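Pantry Table Activities: Trundetti set

README

Contents of this folder

The Trundetti set covers small everyday jobs done at one pantry table: picking up a serving tray, putting it down again, wiping it and clearing what is left around it. There are 319 clips in 8 groups. Most clips run under 20 seconds. Longer ones are in the folder named "long" and have not been trimmed.

The set was put together in July for the Trakmont household objects collection. It replaces the older Grukach set, which had the tray only and no table activity.

Objects

tray: dark brown plastic serving tray, rectangular, raised rim, textured surface. One label for all clips, whatever the state of the surface.
table: white top.
sticker: round, purple, stuck to the tabletop. Reads "Let's keep our pantries clean", "ClayGO", "Clean as you go". Label as "sticker", not as "sign".
chairs: metal or other, slatted back. Labeled only when a hand touches one.
boxes: copier paper boxes and similar. Background, not labeled.
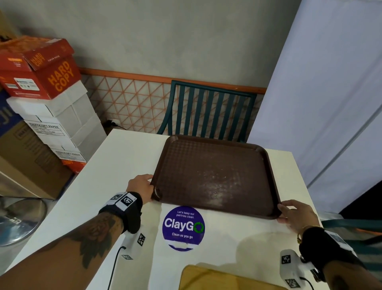
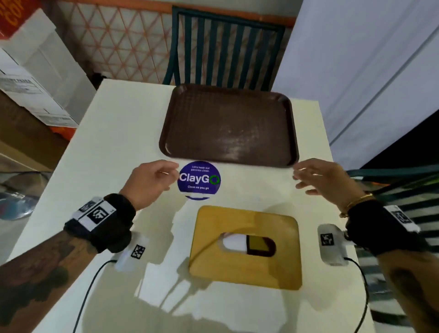
Tray and ClayGO sticker on the pantry table.

Labels

Each clip has one main activity label and up to two object labels. "Reach" ends at first contact with the tray. "Hold" starts at contact and runs until both hands let go. If only one hand lets go, it is still "hold".

Crumbs and dust do not get their own label. Marks on the tray are entered in the notes column as "light" or "heavy", and scuffs that do not come off go under "wear".

Known problems

18 clips in group 5 have the wrong table label (ofori_desk). The Ofori desk is a different piece of furniture and is not in this set. Use the corrected list in labels_fix.csv.

Group 7 has no notes column.

Times in the index are local and have no seconds.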